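대나무 찜기로 소꿉놀이 음식 정리하는 방법

최종 수정일: 2023년 8월 10일

소꿉놀이 음식은 크기가 제각각이라 큰 상자에 한꺼번에 담으면 작은 것이 바닥에 깔립니다. 저희 놀이방에서는 3월부터 뚜껑 있는 둥근 대나무 찜기를 정리함으로 쓰고 있습니다. 만두나 과일 모형을 담기에 깊이가 적당하고, 놀 때는 그대로 놀잇감이 됩니다. 이 글에는 고르는 법, 담는 순서, 닦는 법을 적었습니다.

준비물

- 뚜껑이 있는 둥근 대나무 찜기
- 모형 음식과 작은 블록
- 마른 천 2장, 부드러운 솔
- 블록을 따로 담을 상자(저희는 Ganton 상자를 씁니다)

1. 상을 비우고 닦기

먼저 상 위의 물건을 한쪽 끝으로 밀어 놓고 앞쪽을 넓게 비웁니다. 흰 상은 얼룩이 잘 보이는 대신 부스러기도 금방 눈에 띕니다. 마른 천으로 가장자리에서 안쪽으로 한 번 닦고, 남은 자국은 물기를 꼭 짠 천으로 문지릅니다. 오래된 긁힌 자국은 지워지지 않으니 힘주어 닦지 마세요.

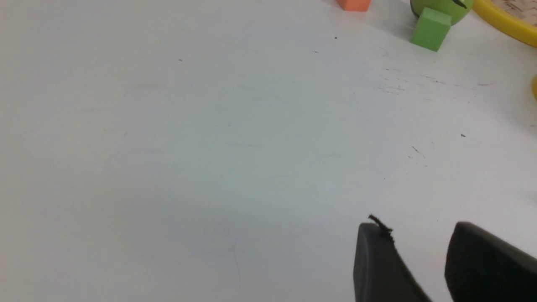 블록은 이 단계에서 미리 골라 둡니다. 음식과 섞인 채로 담기 시작하면 나중에 찜기를 다시 쏟아야 합니다. 모서리가 있는 블록은 말랑한 만두피를 누르기 쉬우므로 상자로 보냅니다. 개수가 적으면 상 한쪽에 모아 두었다가 마지막에 옮겨도 됩니다.

2. 찜기와 뚜껑 펼쳐 놓기

뚜껑을 벗겨 찜기 뒤에 놓습니다. 찜기는 몸에서 가까운 쪽, 뚜껑은 먼 쪽입니다. 뚜껑을 옆에 두면 음식을 나눠 놓을 자리가 줄어듭니다. 작은 상에서는 특히 차이가 큽니다.

음식은 찜기 양옆에 펼쳐 놓습니다. 왼쪽과 오른쪽 중 어디에 무엇을 둘지는 정하지 않아도 되지만, 만두처럼 납작한 것은 손이 먼저 닿는 앞쪽이 편합니다.

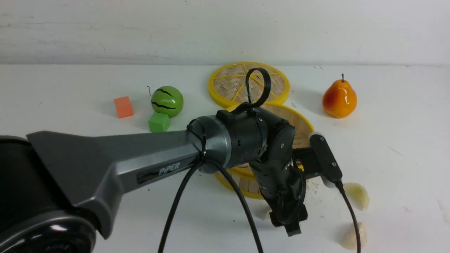 테두리가 플라스틱으로 둘린 제품은 손으로 잡기 쉽고 대나무 끝이 덜 일어납니다. Firel과 Miettinen 두 제품을 써 봤는데 담는 데에는 차이가 없었습니다. 다만 새로 살 때는 바닥 살 사이의 틈을 확인하세요. 틈이 넓으면 작은 모형의 꼭지나 잎이 끼입니다.

3. 담는 순서

(1) 납작하고 말랑한 것은 마지막에 담습니다. 밑에 깔리면 주름이 눌립니다.
(2) 둥근 과일을 먼저 벽 쪽에 붙여 놓습니다. 가운데에 두면 굴러서 자리가 흐트러집니다.
(3) 가운데 남은 자리에 만두를 겹치지 않게 놓습니다.
(4) 뚜껑을 덮어 봅니다. 뜨면 가장 큰 과일을 하나 뺍니다. 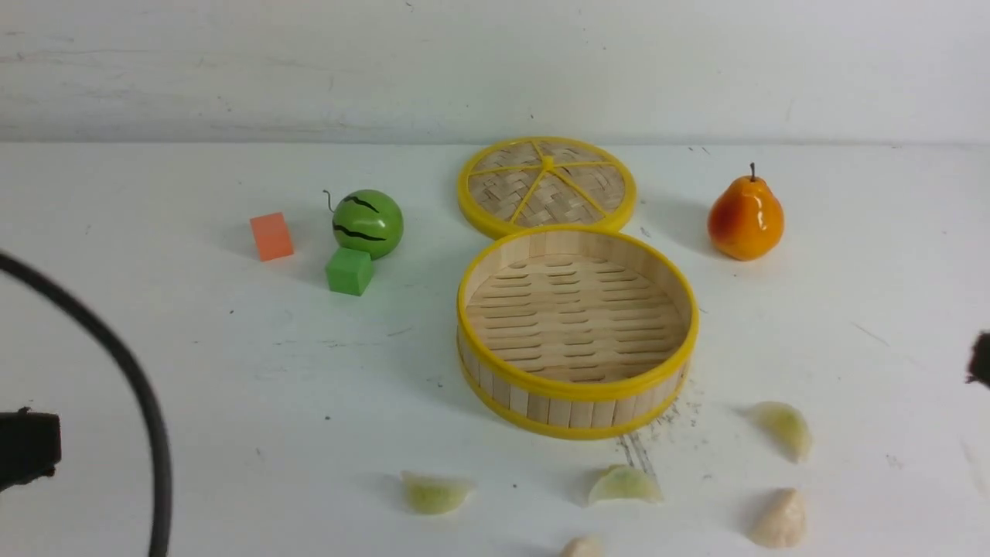 뚜껑을 뒤에 두고 연 대나무 찜기. 왼쪽에 수박 모형이 있다.

억지로 눌러 닫으면 뚜껑의 엮은 부분이 벌어집니다. 수박처럼 둥글고 부피가 있는 것은 상자에 따로 두는 편이 낫습니다. 저희는 찜기 가격이 3591원이었던 터라 하나를 더 사서 과일용과 만두용으로 나눴습니다.

4. 말랑한 만두 모형 다루기

속이 비치는 만두 모형은 표면에 먼지가 잘 붙습니다. 주름 부분을 잡아당기지 말고 배 쪽을 받쳐서 듭니다. 서로 붙여 두면 여름에 달라붙을 수 있으니 사이를 조금 띄웁니다. 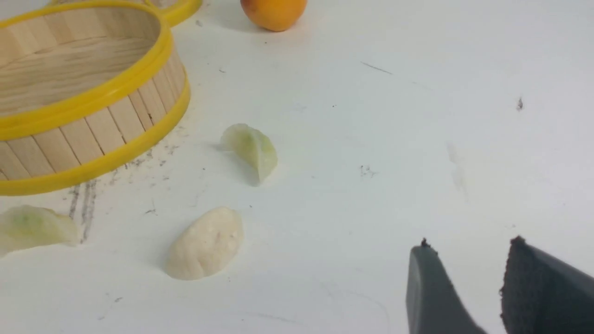
Skimus 놀이방 교구관리팀

닦을 때는 미지근한 물에 적신 천을 쓰고, 주름 안쪽은 부드러운 솔로 쓸어냅니다. 물기가 남은 채 찜기에 넣으면 바닥에 곰팡이가 생길 수 있으므로 완전히 말린 뒤 담습니다. 찜기는 물에 담그지 않습니다. 바닥 살 사이는 마른 솔로 결을 따라 털고, 뚜껑을 열어 그늘에 하룻밤 둡니다.

보관 장소는 햇빛이 바로 들지 않는 선반이 좋습니다. 찜기를 포개 둘 때는 두 단까지만 쌓으세요.

공유 81 · 댓글 2
문의: Skimus 놀이방 교구관리팀 | 무단 전재 금지 | 맨 위로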